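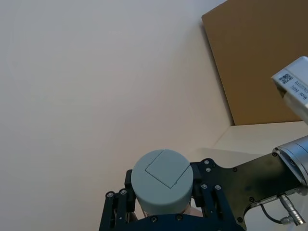

Jasper Bakker asked after the open day whether the released episodes include the failed grasps, and whether the two arms were ever under separate operators. They do include them, and the arms were not: one operator drove both for every episode in the set. Both points were missing from the first version of this card and have been added under Contents and Collection.

April 2024
By Nazma Barua

Bridilberg Open Day Handling Set

This card covers the recordings made during the public open day at the Bridilberg workshop. It replaces the short notes handed out at the door. The set is small and was collected under demonstration conditions, with visitors standing near the work area and talking to the operator. It should be read with that in mind.

Contents

The set holds 300 episodes. Each episode is one attempt to pick up a cylindrical part, hold it upright and place it at a target position. Every episode has wrist camera video, joint positions, gripper opening and a text label giving the outcome. Failed attempts are kept and are labeled "drop", "miss" or "stop". A "stop" label means the operator ended the attempt by hand.

50 episodes are held out as a test split. The split was drawn by session, so no session appears in both parts. File names carry the session number first and the episode number second.

Collection

The demonstration ran in 4 sessions. Anjana Sarkar operated the arms in all of them. Wycliffe Nyamweya handled resets between attempts and wrote the outcome labels at the bench. Labels were checked against the video the following week, and where the two disagreed the video was followed.

The gripper has two fingers on parallel linkages, with a black pad on each. Grasps are made from the sides of the part. The top face of the part has a square inset panel that sits at a slight angle, and its orientation was not controlled at reset. Users who want to estimate rotation about the vertical axis can use the panel edges, but no ground truth for rotation is supplied.

The second arm can enter the wrist view. Episodes in which it does so have not been removed or masked. Its joint positions are stored in the same file under the prefix "b_".

Episodes are capped at 2000 time steps. Attempts that reached the cap are labeled "stop" and have no separate flag.

Known problems

Session 2 has a clock offset between the video and the joint log. A correction value is given in the session file and must be applied by the user. The loader does not apply it.

Gripper opening is the commanded value in session 1 and the measured value in the later sessions. Do not pool them for work on contact timing.

Lighting was not fixed. The blinds were moved several times at the request of visitors, and no record was kept of when.

Use

The set is suited to testing loaders, checking grasp detection on plain objects and teaching. It is too narrow for training a general policy. Success rates computed from it describe one operator on one day and should not be quoted as a result for the hardware.

Audio was deleted before release. Requests to remove an episode go to Zubaida Gondal, with the session and episode number. A second collection is planned for October, without an audience, and will get its own card.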